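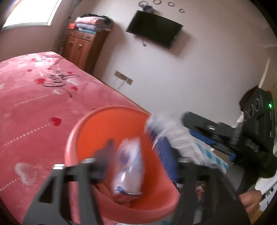 An orange-red plastic basket for bedroom odds and ends, with a crumpled packet in it and a sheet of white paper or tissue across its opening.

How to Sort a Catch-All Basket in the Bedroom

Most bedrooms have one basket that takes whatever is left over: packets, papers, old photos, things that came out of a coat pocket. It works well until you need something from the bottom. Sorting one takes 40 minutes the first time and much less after that.

What you need
A trash bag
A bag for paper recycling
One large envelope
Two small boxes, with or without lids
A damp cloth

Step 1. Set up next to the bed
Put the basket beside the bed and make the bed first. A spread pulled flat gives you a work surface at a good height. If the spread is fleece, lay a towel over it, as fleece holds on to crumbs and bits of torn paper.

Step 2. Take out the paper
Loose sheets and tissue go first. They take up the most room and hide everything else. Check both sides of each sheet before it goes in the recycling. Used tissue goes in the trash. Receipts you want to keep go in the envelope.

Step 3. Pull the pictures
Small prints bend easily and tend to slide down against the side. Put them straight into the envelope and find them a proper place later in the day. Don't stop to look through them now.

Step 4. Check the packets
Open every plastic packet, even the crumpled ones. Empty packets go in the trash. If there is something left inside, fold the top over and stand the packet upright in one of the small boxes. Packets stored flat end up under everything again.

Step 5. Deal with the long things
Anything too long for the small boxes goes back in the basket last, along one side. If you have several, put a rubber band around them.

Step 6. Wipe and refill
Wipe the inside of the basket and under the rim, where dust collects. Let it dry. Put the two boxes in first - packets in one, small items in the other - and then the long things.

Keeping it that way
Go through the basket every Saturday before you change the sheets. If it fills up sooner than that, take the paper out midweek and leave the rest.

Signe Nygård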